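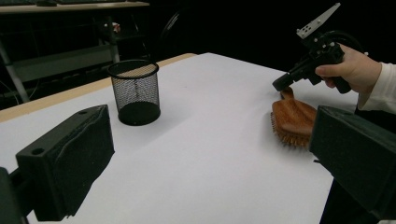 Paddle brush and mesh cup on the table.

How do you keep a wooden hairbrush from getting gross?

posted by curlsandcoffee in Home & Grooming

Hi all! I finally gave up on plastic brushes and bought a wooden paddle brush from a little shop called Lurnine, and I love it, but I've had it a few months now and there's this gray fuzz building up down between the bristles. My old brush I'd just dunk in the sink with some shampoo and forget about for an hour. The card that came with this one says "do not soak" and then gives no hint at all of what you're supposed to do instead. My hair is thick and I use leave-in conditioner nearly every day, so it gets grimy fast. Also our bathroom in the Clolgate apartments has no window, if that matters – nothing dries in there. What's the routine? I paid 17 dollars for it and I'd like it to last more than a year.

tekleab_salon_gal

I've worked the floor at Tekleab for ages and I clean brushes every single day, so this one I can do in my sleep. Pull the hair out first, all of it. Use the pointy end of a rat-tail comb, slide it under the hair in rows and lift, and if it's really matted snip through it with small scissors and it'll come away in strips. Then take a dry old toothbrush and flick the fuzz out toward you over the trash can. That gray stuff is mostly lint and dead skin and dried-up product (sorry!) and a lot of it will leave before you get anything wet.

For the wash, put a drop of clear shampoo in a bowl of lukewarm water, dip only the toothbrush, shake it off and scrub the base of the bristles. You want suds, no puddles. Wipe with a damp cloth, then again with a dry one. Lay it bristles down on a towel overnight, somewhere with moving air. With your bathroom I'd dry it in the bedroom.

If it's a cushioned brush there's probably a tiny air hole in the pad. Keep water away from that hole! Once water gets in behind the pad it sits there and goes sour and you're shopping for a new brush.

With leave-in every day I'd dry clean weekly and wash every two or three weeks. 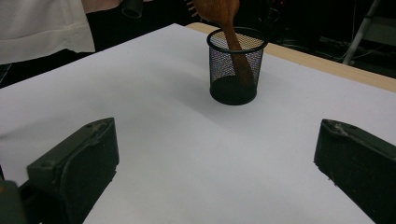 Can I put oil on the wood?

A little food-grade mineral oil is fine on bare wood a couple of times a year. Put a few drops on a rag, rub it into the handle and back, leave it 20 minutes and buff it until it doesn't feel slick. Skip the bristles and the pad, and skip olive oil, which goes sticky and smells. If the brush has a shiny varnish the oil will just sit on top, so don't bother.

grumpyoldcomb

My mother bought her brush in 1961 and never washed it once, just ran a comb through it. Still has it. People overthink this.

ninaknits_554

I agree with most of the salon answer but baking soda worked better for me than shampoo. I use half a teaspoon in a cup of warm water, same toothbrush trick. I tried that Trustidov brush cleaner spray first and it left a film, though maybe I used too much. Also wash your pillowcase the same day or the new lint goes right back in.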